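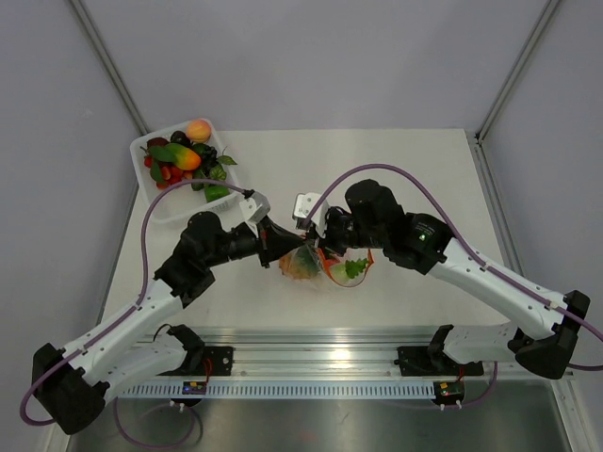

Fruit and vegetables are still alive when we buy them. A carrot pulled from the soil, or an apple picked from a branch, goes on taking in oxygen and giving out carbon dioxide, water vapour and heat. This process is called respiration, and it continues until the plant tissue dies or is eaten. Everything in this chapter follows from it. The choice of container matters a good deal: the produce in the transparent plastic bag shares a small volume of air with whatever it gives off, while the fruit and vegetables in the white basket are kept in company with one another, and one kind can affect the next. In this chapter we look at both effects, first at water and then at ripening gases.

By the end of the chapter you should be able to explain why produce loses weight after harvest, describe the effect of temperature on respiration, and sort common fruits by the way they ripen. You will also plan a simple storage test and record the results in a table. You will need the terms cell wall, diffusion and enzyme from Chapter 1. If you are unsure of any of them, go back to the word list before reading on.

2.1 Water loss

Most fresh vegetables are largely water. The water inside the cells presses outwards against the cell walls and keeps the tissue firm. When water leaves the cells faster than it can be replaced, the pressure drops and the leaf or root goes limp. A growing plant makes up the loss through its roots. A harvested one cannot.

How quickly water is lost depends on the skin, the surface area and the air outside. A lettuce has many thin leaves and wilts fast. A potato has a corky skin and a rounded shape, and loses very little in the same time. Mushrooms have hardly any protective layer at all and should be weighed as soon as they are unpacked if they are to be used in a test.

Closed packaging slows water loss by keeping the air around the produce damp. Damp air has a cost, however. Droplets form on the inside of the film when the temperature falls, and moulds grow well on wet surfaces. This is why many bags sold for salad and root vegetables have small holes in them.

2.2 Temperature

Respiration is controlled by enzymes, and enzymes work more slowly in the cold. Peas, sweetcorn and asparagus respire very quickly and lose their sweetness within a day of picking unless they are cooled. Onions respire slowly and keep for months in a cool, dry shed.

Cold does not suit everything. Broccoli keeps well at 2 °C, but bananas held at that temperature turn grey and fail to ripen afterwards. Cucumbers and aubergines become pitted. Damage of this kind is known as chilling injury, and it is most common in crops that come from warm regions.

2.3 Ripening and ethylene

Ethylene is a gas made by plants. It acts as a signal, and in some fruits it starts off a rapid set of changes: starch turns to sugar, the flesh softens and the skin changes colour. Apples, pears, bananas and tomatoes belong to this group. Strawberries, grapes and oranges do not, and should be picked ripe.

Case study: the Ilton packing shed

Aileen Gatchalian manages a packing shed at Ilton which handles apples, cabbages and carrots. One March the carrots began to taste bitter. The cold store was working properly and the carrots were firm. Her colleague Florante Dumlao noticed that the bitter ones had all come from the side nearest the apples. Carrots exposed to ethylene make bitter compounds as a response to it. The apples were moved to a separate room, and later deliveries of carrots were kept apart from them.

Activity 2A

Weigh out two portions of spinach, 200 g each. Put one in a closed plastic bag and leave the other on an uncovered plate. Keep both in the same refrigerator. After 24 hours, weigh each portion again and work out the loss as a percentage of the starting weight. Note any change in the feel of the leaves. Keep your table, as you will add to it in section 2.4.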